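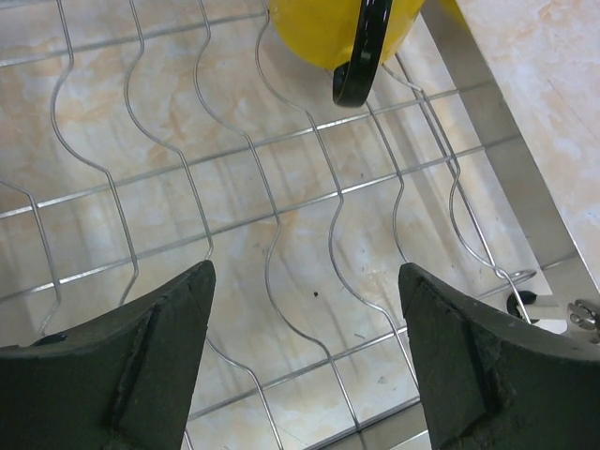

Wire drying rack with wavy dividers, gripper open over the slots.

Can an arm unload a dish rack yet?

Asked in Home Automation, April

I have a two-finger gripper on a small Forkell arm and want it to empty the rack after dinner. Plates and mugs only, no knives. Mugs are fine. Plates are not: the fingers catch on the dividers or close on a wire. Depth readings over the bare wires are mostly garbage. Is this solvable at home or should I wait?

3 answers

Answer 1 (accepted)
Solvable for plates if you fix the rack in place. Bolt down a stop so it cannot slide, teach the slot positions once, and approach each plate from above along the slot. Do not rely on depth for thin shiny wire. It returns the counter behind it, or nothing. I ran 600 picks this way on a Stota arm. Most failures were plates leaning into the next slot.
Finger width matters more than software. Measure the gap between dividers at the narrowest point of the bend and subtract 2 mm per side. If your pads are thicker than that, change the pads. Glued foam also peels at the tip when it rubs on wire — check it often.

Answer 2
Get a different rack. Straight pegs, wide spacing. I use a Narach one, 6 slots, and stopped having the problem.

Answer 3
Depends what you call yet. Plates in known slots, yes. A mixed load with pans, lids and handles hanging over the wires, no, not unattended. Mine takes 6 minutes for what I do by hand in one. Also look up the Chávez grasp planner, though I haven't tried it on wire.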